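Workshop notebook, October
Prop and costume bench, Vuriden (superhero sequel, second unit)

Start of day, 8.15
Call sheet changed again overnight. The rooftop fight has moved up and the cowl for the stunt double is now wanted before the hero cowl. Gerardo has the head cast on his bench and will pull a second skin from the old mould. I told him not to bother with the ear seam, it is hidden by the collar in every shot on the board.

Dela rang from Kemolmont at nine. The foam latex is delayed, so we are using up what is left from the first film. The old batch is slightly greener than the new one. It will not show under the night grade, but I have asked for a camera test anyway.

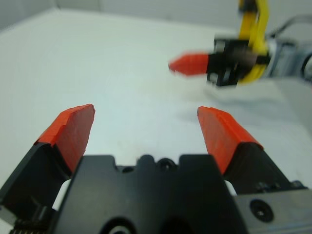 Gauntlets
Eight pairs on the list: two hero, four stunt, two for the wet work. The claws on the stunt pairs are soft urethane, Shore 60, and they droop if they are left lying on their side. Store them points up. Marlina found one pair flat in the bottom of the crate and has hung it to see if it comes back. If it doesn't, we recast.

The hero pair still rattles. Sound have complained twice. I put felt behind the knuckle plate and it is better on the left hand, no change on the right. Suspect the rivet nearest the thumb. Drill it out and use a screw with a nylon washer.

Weight of the hero right gauntlet is 279 g with the felt in. The actor asked for lighter, so no more layers on that side.

Paint
Two coats of the dark base, then silver dry-brushed on the high edges only. Jocelyn did a test piece with 400 grit between the coats and it takes the silver far better than mine did. We will do them all her way. Leave overnight before the clear.

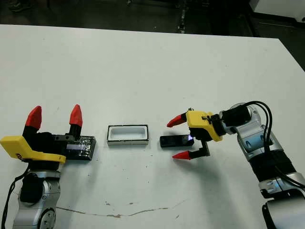
The clear went cloudy on the last lot when we rushed it, and the art department noticed straight away. I would sooner send them late than send them twice. Benjie is to tell production this, as they listen to him.

Mask budget
The quote from Purnodgate for the printed eye pieces came in at 2,000 for the set, which includes spares. Accepted. They want the final scan by the end of the week, so the brow shape has to be signed off before then. The director prefers the angrier brow from the first film. The actor prefers the new one. I have sent both over to Dagdag for the screen test and will print whichever they choose.

Also asked them for one set in plain clear for the close-ups, where the eyes are to be added afterwards. Waiting on a price.
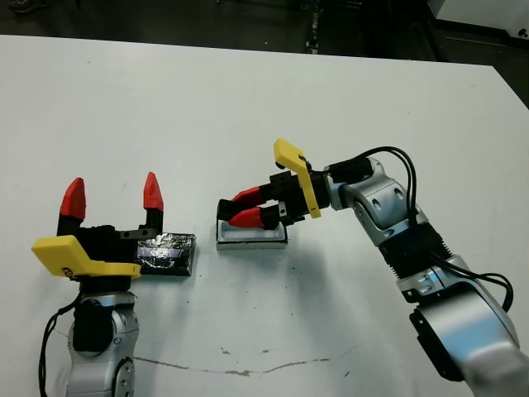 White tabletop, two arms, left gripper open.

To do
- Rivet on hero right gauntlet (me)
- Second skin out of the mould, trim and label (Gerardo)
- Camera test for the green latex - ask for the night lights as well as daylight
- Check the drooped claws after lunch tomorrow (Marlina)
- Order nylon washers and more felt, the 2 mm this time
- Find the collar pattern from the first film. Dela thinks it went to Kemolmont with the capes
- Send the brow scans again if Dagdag have not replied by noon

Finished at 6.40. Mould room locked, key is with Jocelyn.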